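Storing tins - stack them, or one layer only?

Waltraud Hauser
November 6, 2021
Hello all, I've finally cleared the larder shelf and I'm dithering over the tins. My mother always stacked hers four high, and I do love the look of it, but I can never find the tomatoes!
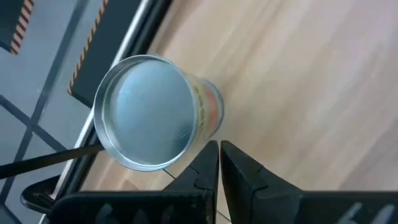

Tin from the top, label round the side

The lid sits down inside the rim, so I'd have thought another would perch there nicely?

Darmawan Sumampouw
Lovely to hear of a tidy larder, Waltraud, but I'd go single layer, labels facing out. I had 14 tins come down on my foot in January.

skadcombe_sal
Sorry, can't agree, Darmawan - what a waste of a shelf! Two high is perfectly safe, and you can write the contents on the lid in marker pen.

Waltraud Hauser
Marker on the lid, now that I like. Two high it is, and I'll keep my slippers on.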